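Print this page | E-mail this page

Petix Browser Cleaner: One Summer and One Winter With It

By Razia Mohmand

I bought the Petix add-on last August, when I was tired of seeing the same pair of boots on every website I opened. I had already bought the boots. The add-on promises to remove tracking cookies when you close a tab, and to show you which companies were asking for your data. I paid for the full license, which lasts 365 days, and I have used it on two computers and one old tablet.

Installation is easy. You choose your browser, you accept the permissions, and a small gray icon appears next to the address bar. The permissions list is long and I recommend to read it slowly. Petix wants to see every page you visit. It must do this to work, I understand, but a person who buys a privacy tool will feel strange when she presses "Allow".

The first report was a surprise for me. After one evening of normal use (news, a recipe, the Sundbridge bus timetable, my bank) the panel showed 429 stored items, and 38 of them came from advertising companies whose names I had never seen. You can open each one and read when it was placed and when it expires. The explanations are written in plain words, and my mother could follow them.
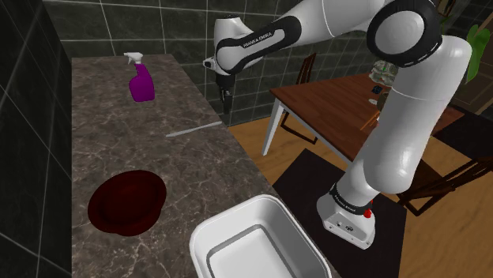 What I like less is the "keep list". You add the sites where you want to stay logged in, and Petix should leave them alone. With my e-mail and my library account it worked from the first day. With the bank it did not, and I had to confirm my phone number again each time. I wrote to support and received an answer after 3 days. They told me to add the bank's second address, the one that only appears during login. This solved it – but the add-on could have found that address by itself.

Speed is good on the newer computer, an Iwasaki laptop with plenty of memory. On the tablet, pages with many photos open slower than before, and sometimes the icon turns orange and stays orange until I restart the browser. I did not find in the help pages what orange means.

You should also know what it does not do. It cleans your side only. If you are logged in to a social network, the network still knows what you did there, and you must go to the account settings and delete the history yourself. Petix has a page with links to these settings, and half of the links were old when I tried them in spring.

The ads did change. I still see as many as before, but they are now for general things such as insurance and cat food, and I do not have a cat. For me this is a success.

I will renew the license for my laptop and remove the add-on from the tablet. If you only want to delete cookies once a month, your browser can do it for free in the settings menu.

Last updated: 28 June 2025

Comments

Wayne McKinnon: Orange means the filter list could not be updated. Open the panel, go to Lists and press Refresh. You don't need to restart.

follham_reader: Does the license cover two browsers on the same computer? The store page is not clear.

Razia Mohmand: Thank you Wayne, I tried it and the icon is gray again. @follham_reader, yes, I use it in two browsers with the same key.

tabs4ever: Same trouble with my bank. Gave up and use a separate browser for it now.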